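LOLLNESS LIBRARY TO OPEN PUBLIC 3D PRINTING ROOM IN JANUARY

LOLLNESS – The Lollness Public Library will open a 3D printing room on its second floor in January. The room will be free to all cardholders aged 12 and over, with a small charge for plastic.

The project was paid for by a grant from the Varghese Fund, which supports hands-on learning in public buildings. The former map room has been rewired and fitted with new benches by Vedell Interiors. It holds five printers, two of them set aside for school groups in the mornings.

Cardholders may book a printer up to 21 days ahead at the front desk. Those new to printing will be asked to take a short class called Leva, named for the old mill on the same site. More than 3,000 households in the library's service area will receive a flyer with class times.

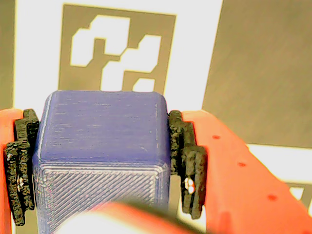

The first Leva class is built on a plain block. Learners choose a color, set the corner shape and print the piece, then study how it was made. On a blue cube with rounded edges, the fine layer lines are easy to find, and the crosshatched ridges on the lower face look quite unlike the smooth, slightly glossy face above. Later classes cover hooks, jar lids and replacement knobs.

The room will be open from 10 a.m. to 6 p.m. – later hours may be added in the spring. Class places can be reserved at the front desk or by telephone.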